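Ticket 3000: Cilunari label printer, Ellery branch
Status: open, again

Printer feeds 2 blank labels for every printed one. Power cycled it, then power cycled it with more feeling. No change. Swapped the roll for a fresh one from Plivdale. Now it feeds 2 blanks in a nicer shade of white.
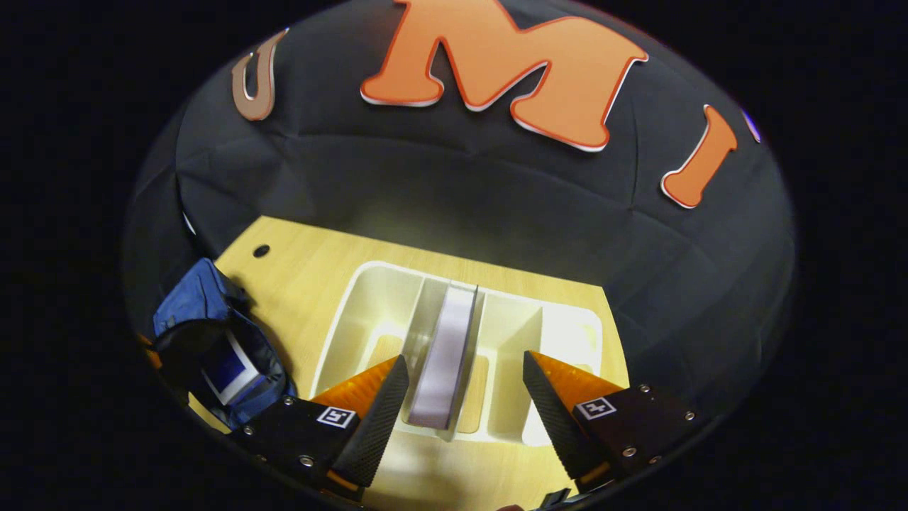

Set the gap sensor to 18 per the Cikex manual, which also says 20 four pages later. At 18 it sulks. At 20 it prints, but upside down. The front desk has been turning the labels around by hand and considers the matter closed. I'm leaving it open until the firmware update in December.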